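Ticket: Roller blinds, back window, Trenden workroom
Status: Open, awaiting part
Logged by: Rongrong Meng
Category: Fixtures / window coverings
Priority: Low

Problem as reported
Right-hand blind stops short of the sill when lowered, then creeps up about 30 mm over the course of an afternoon. Left-hand blind lowers normally. Both are the Festolora spring type, fitted together when the Warnach partition came out. No chain on either one, pull bar only.

Checks done
Bracket screws: one loose on the right-hand blind, tightened. No change.
Fabric tracking: measured from the fabric edge to the bracket at top and bottom. Within 2 mm, so the roll is not telescoping.
Bottom bar: straight. End caps present.
Spring tension: too high. Blind taken down, unrolled 500 mm by hand, re-rolled, rehung. Creep reduced but still there after lunch.
Pawl: engages on the second or third try. Worn on one face. Likely cause.

Temporary measure
Lower both blinds together, right one last, and ease the bar down until the pawl clicks. Do not tie the bar to the window catch. Jia did this in September and it tore the hem pocket, which I have since glued.

Current condition
Both blinds pulled down almost to the sill, dark vertical gap between them, strip of window uncovered along the bottom. Sill not cleared: small bottle near the centre, crumpled pink-white cloth to the right of it, black bag or garment hanging at the right end. Orange cushion near the sill also to be moved before the next visit. 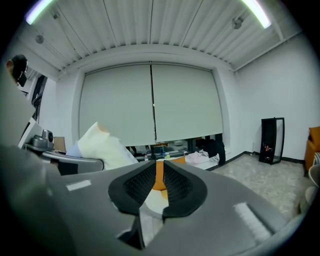

Parts and next steps
One replacement pawl and idle end, right-hand blind. Festolora quoted a set for both at $80. Requesting the set, as the left one is the same age.
Sill to be clear of all items before the brackets come off again. The step stool goes back to Trenden stores when finished.
Light gap between the blinds is outside this ticket. Log separately if it bothers anyone at the desks.
Leave ticket open until the new pawl has held for a full afternoon.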